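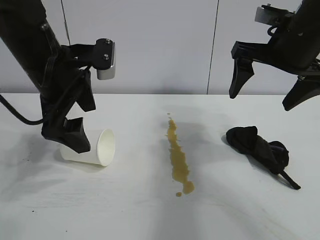
A tipped paper cup, the spill and a black cloth on the white tabletop at Himum.

Himum has revised its spill procedure for the white worktables in its shared workroom, the company said in a notice dated 6 June 2024. The change covers coffee, tea and other staining drinks. It does not cover solvents or oils, which stay under the existing Cedivov rules.

Under the new text, a spill is worked from the outer edge toward the middle with a dry cloth, then gone over once with a damp one. Users are to stand the cup up first and move clothing off the table. The old version called for 100 ml of cleaner on every spill. The new limit is 9 ml, applied to the cloth.

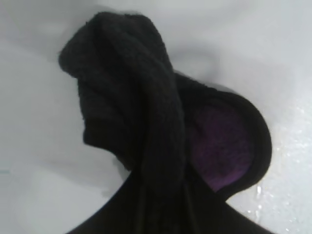 Clothing gets its own section in the notice. Shiela Dizon, who wrote it, said fleece sheds fibers onto a damp surface and should not be used for wiping. Dark garments are named in particular: on a black fleece with a purple lining, a brown stain may go unseen on the outside until the piece is washed. Items left on a table are to be hung on the Trivura rail by the door, and anything unclaimed after 42 days goes to lost property.

Ronaldo Tan, who manages the room, said 50 cloths have been ordered for the cabinet next to the sink. Used cloths go in the lidded bin.

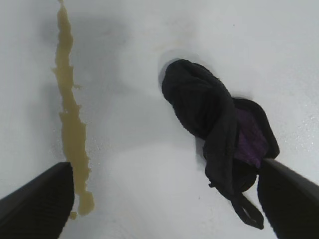
Yellowish-brown liquid on the white surface, with a crumpled black cloth to the right.

The procedure will be reviewed in October.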